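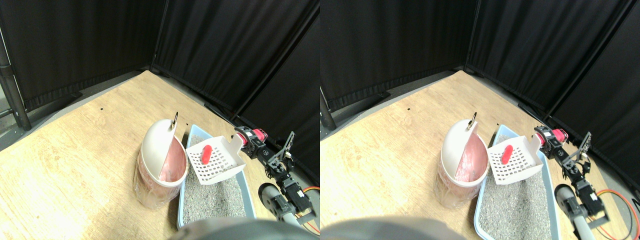 *Light wooden table, black curtains.*

I have been going back through the Sundeo records this month, in order, one a night. There are five if you count the first, and the band plainly would rather you didn't.

Most people came to them through the fourth album, Allitar, the slow one with the long organ notes and the singing kept so low you have to lean in. It was played in every café I sat in for a year. If that is the only one you know, the debut comes as a shock. It is a dance-pop record. The drums are programmed, the choruses arrive every forty seconds and there is a spoken bit in the middle of the second single that I still can't listen to with anyone else in the room.

I bought it when it came out, on CD, with pocket money. The label was Kivex, which at the time put out ringtone compilations and a couple of girl groups. Kivex dressed Sundeo in matching tracksuits and sent them round shopping centres. I saw one of those shows. They did three songs to a backing track outside a shoe shop at two in the afternoon and then signed posters. I didn't queue for one and I've regretted it a bit.

What I had forgotten, until I played it again, is how good track six is. It's called "Kettle" and it was never a single. It runs at 108 beats a minute, the same as everything else on the album, but the drums drop out after the first verse and stay out. You get the voice, a bass line and something that might be a harmonium. Put it between two songs on Allitar and only the keyboard sound would give its age away.
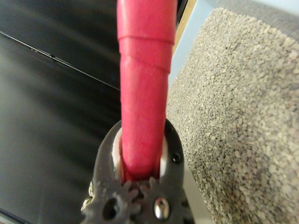 The second album is the one I have never got on with. Kivex had been sold by then and the new owners wanted guitars, so there are guitars, on every track, whether or not the song has room for them. It lasts 72 minutes. I made it to the end this time by doing the ironing. There are two decent songs on it, both near the start, and a hidden track after a long silence which is mostly someone laughing and a door shutting.

Then they were dropped, and for four years there was nothing apart from a Christmas song for a building society.

The third one is where it gets interesting for me. They paid for it themselves and pressed 500 copies on vinyl, with a plain grey sleeve and the titles stamped on by hand. I didn't get one. I had a copy of a copy on a minidisc, then later some poor files, and last spring I found the real thing in Kowalchuk, the second-hand shop behind the bus station, filed under film soundtracks. It was £55. I walked round the block first and then bought it.

It has a scratch across the start of side two, so the first song on that side has a tick in it for a minute or so. I've heard it that way so often now that the clean version on streaming sounds as if something is missing.

Playing it straight after the second album, you can hear them taking things away. There are no guitars at all. Several of the songs are built on one chord. The singing is still a bit showy in places, with runs left over from the pop days, and by Allitar those have gone as well. I like them here, though. On the closing song she holds back for three verses and then does one enormous run on the last word, and it works because you've had to wait for it.

When I put up a short note last time saying I was planning to do this, I said the debut and Allitar could be two different bands. A few of you disagreed.

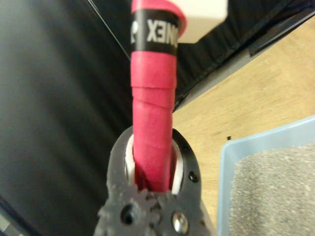 One reader wrote that the change is much smaller than people make out, that the tunes on the first album are every bit as sad as the later ones, and that if you slow "Kettle" down and play it on a piano it is more or less the title track of Allitar. I tried this on my sister's piano. The verse does match, nearly note for note. The chorus goes somewhere else, up where the later song goes down, but I take the point.

It has made me listen to the singles differently too. The second one, with the talking in it, is about someone who keeps ringing a number after it's been disconnected. I must have sung along to that hundreds of times at thirteen and never noticed what it was about.

I still have the fifth album to go. I've only heard it once, on a train with bad headphones, and thought it was Allitar again with more strings. I'll play it properly tomorrow night. After that I want to find the Christmas song, which isn't on any of the streaming services. If you have it on an old tape, or even a recording of the advert off the telly, please get in touch.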